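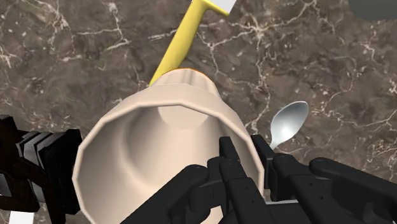

Curso de preparación al matrimonio
Apuntes de la segunda charla: la oración compartida en casa

Queridas parejas: os dejo por escrito lo que hablamos en la parroquia de Clerkberg, y algunas cosas que se me quedaron en el tintero, que ya sabéis que me enrollo y luego se nos echa encima la hora de cenar.

1. Por qué cuesta tanto rezar en voz alta delante del otro

Hay parejas que llevan años hablando de todo, del dinero, de los suegros, de los miedos, y que sin embargo se ponen coloradas la primera vez que intentan rezar juntas. Es de lo más normal. Mi mujer y yo tardamos meses en pasar del Padrenuestro (y lo decíamos mirando al techo, los dos). Empezad por lo que ya sabéis de memoria y no tengáis prisa.

Lectura: Mateo 18, 19-20. Leedla despacio, una vez cada uno.

2. La mesa

Bendecir la mesa es, para mí, la puerta más fácil. Dura medio minuto y ocurre todos los días, incluso los días malos. Acordaos de los discípulos de Emaús (Lucas 24, 30-31): caminaron un buen rato con Jesús sin reconocerlo y se les abrieron los ojos al partir el pan. ¡Una cena corriente, en una casa corriente! 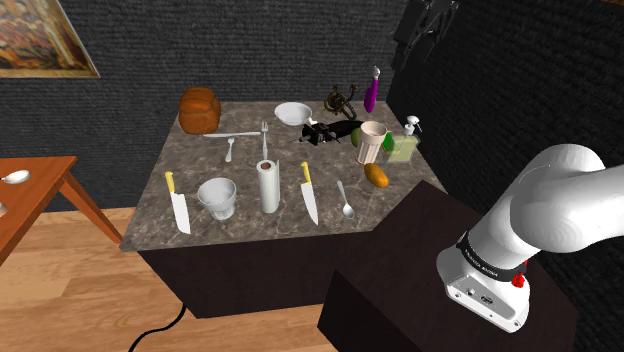
Pan, cubiertos y un cuenco blanco sobre la encimera.

Ville Leinonen, que dio este curso antes que yo, recomendaba turnarse: un día bendice uno y al siguiente el otro, con sus propias palabras. A quien le toque y no se le ocurra nada, que diga simplemente «gracias» y a comer.

3. Cuando uno cree y el otro no tanto

Salió en el coloquio y lo agradezco mucho. En los 39 años que llevo casado he visto de todo, y lo que mejor funciona es no empujar. El que reza puede rezar por los dos; el que no reza puede acompañar en silencio, dos minutos, cogido de la mano. Leed también 1 Corintios 13, 4-7, aunque os la sepáis de oírla en las bodas, y cambiad la palabra «amor» por vuestro nombre. A mí me sigue dando apuro.

Para hablar en casa

¿Se rezaba en vuestra familia? ¿Quién empezaba?
¿Qué momento del día os vendría bien a los dos?
¿Hay alguna oración que os incomode, y por qué?

Para la próxima charla, sobre el perdón, traed leído Efesios 4, 25-32. El retiro de Merkville será en agosto; apuntaos con Lauri Rissanen a la salida.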